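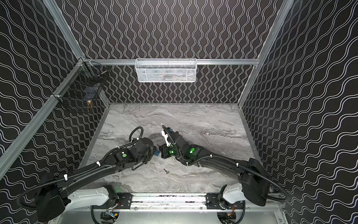
Questions we hear a lot about hanging baskets and small work nooks

Do I need to drill anything to hang a wire basket?
Usually not, and I'm so glad people ask before they get the drill out! If you have a rail or a post to work with, a basket can hang straight from it, and plain zip ties will clip a grid basket to a post very nicely. Pull them snug, wait a day, then pull them again.

Mine keeps tipping to one side. What did I do wrong?
Nothing terrible, I promise. Two ties along the top edge will let a basket lean, so use 4 and put a pair down low. Wyn Lougher in our Plekport shop also likes to move the heaviest thing to the side nearest the post.

Mesh or open grid?
Fine mesh for little bits and pieces, open grid for boxes and anything chunky. Small screws do have a way of wandering off (I have stepped on more than I care to remember), so give them a lidded tin.

How do I look after a marble-patterned surface?
A soft damp cloth and a drop of dish soap will do for most of them. Check the maker's care sheet before you try anything stronger, please.

Will wavy black and white walls make a small nook feel too busy?
It's a matter of taste, but we love them with a pale floor and white or silver fittings. Catrin Vaughan is happy to mail you a sample, just write to her at the Clakevness store.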